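# pillow-claims

A table of what bed pillow listings say about themselves, and what the care tags say once you get hold of the pillow.
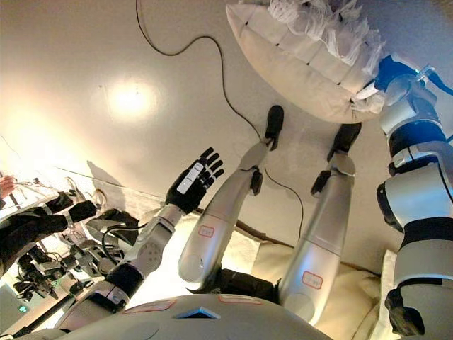 I started this in February after reading one "firmness guide" too many. Every guide had a chart, every chart went from soft to firm, and no two charts agreed on where a plain polyester pillow belongs. I wanted the claims in one place so I could see how little they line up. If you are shopping for a pillow, this file will not pick one for you.

## What's in it

`listings.csv` has 2,000 rows, one per product listing. `tags.csv` is much smaller and holds text typed off care tags by hand. The two join on `item_id`, but most listings have no matching tag row. Don't do an inner join and then tell people you used the whole set.

| column | what it holds | how far I trust it |
|---|---|---|
| `item_id` | my own key | fully |
| `seller` | seller name as shown | mostly |
| `fill_claimed` | fill according to the listing | not much |
| `fill_tag` | fill according to the tag | more |
| `firmness_word` | "medium", "plush", "hotel" and so on | not at all |
| `loft_in` | stated height in inches | depends on seller |
| `wash` | washing advice, copied as written | fine as text |
| `sleep_side` | back, side, stomach, "all" | it's marketing |

`firmness_word` is kept exactly as found. I was asked to map it to a 1–10 scale and I won't. "Hotel" is not a number. If you need a scale, build your own and say so in your write-up.

## Sellers

Truvel and Stemia make up most of the rows. That reflects how many near-identical listings they post, and you should not read market share into it. Truvel lists the same pillow under separate titles for side sleepers and back sleepers, with the same fill and the same loft. I left those in and marked them `dup_suspect = 1`.

Ruddock gives loft before packing. Ristico gives it after the pillow has been out of the bag for a day. Both call the number "height". Comparing the two columns directly is a bad idea – people have done it anyway and sent me the plot.

## Known problems

- `loft_in` is blank wherever the listing gave only a range. Earlier versions used the midpoint. I took that out.
- "Down alternative" and "microfiber" are stored as separate fills because sellers use them that way. On the tags both usually read polyester.
- "Cooling" is stored as a yes/no flag. It means the word was in the listing. I have seen no test behind any of them.
- Prices were dropped. They changed so often that the column was wrong before I finished typing it.
- Review scores were never collected. Please stop asking.

## Changes

**v2**
- Removed midpoint lofts.
- Added `dup_suspect`.
- Benedikt Ruchti retyped the tag file from scratch and found 4 rows where I had put the cover fabric in the fill column. Fixed.

**v1**
- First upload. Don't use it.

## Using it

Plain CSV, UTF-8, comma separated, header on the first line. Read `item_id` as text or your spreadsheet will eat the leading zeros:

```python
import pandas as pd
df = pd.read_csv("listings.csv", dtype={"item_id": str})
```

You can reuse the tables for anything, with credit. The listing text belongs to whoever wrote it, so I only keep short phrases. Corrections are welcome if they come with the tag wording. "I own this pillow and it feels firmer than that" is not a correction.

Alois Kaufmann thinks the `sleep_side` column should go entirely. He may be right, and I'll probably drop it in the next version unless somebody shows me a use for it.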